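Comparing hand-held grippers at Bollby
May 8, 2022

The team at Bollby has spent the spring deciding which hand-held gripper to use for its carton work. Two designs made the shortlist, the Delex and the Ullau, and we spoke to the engineer who ran the comparison.

"We started with the jaws," she says. "Everyone wants to talk about cameras, but if the jaw slides on plain cardboard the camera doesn't help you much."

Each design was used in pairs, one gripper per hand, on the same set of cartons. An operator did 100 lifts with each pair, in blocks with a break between them. The Delex dropped 8 cartons and the Ullau dropped 5. She doesn't make much of the gap. "Three drops is one bad morning. What I trusted more was the operators' wrists. After two blocks they were putting the Delex down to stretch."

Weight was the main complaint. The Delex carries its battery in the handle, and the Ullau takes power through a cable. The cable gets in the way when turning, but most of the operators preferred it to the extra load.

Tracking took longer to settle. The team had used flat marker plates since November and lost them whenever a hand rolled outwards. Cubes kept at least one face towards the overhead camera. "We lost fewer recordings that way," she says. "I'd still like a smaller cube — they catch on things."

The wide lens on the gripper was her own choice. A narrower one gave a cleaner picture of the fingers and very little of the room, so the software had few fixed points to work from.

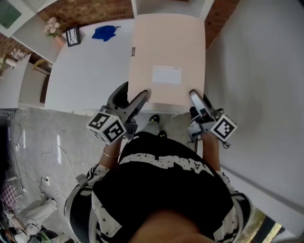 Both views, from over the table and from the gripper itself, are recorded for each run.
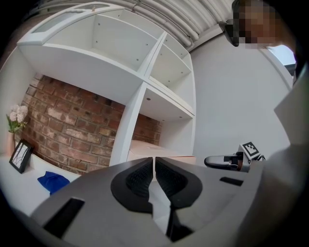 A reader at Marulanda, who saw a draft of this piece, wrote that their own trial had gone the other way on cables: theirs wore through at the connector within weeks, and they went back to batteries and put up with the weight.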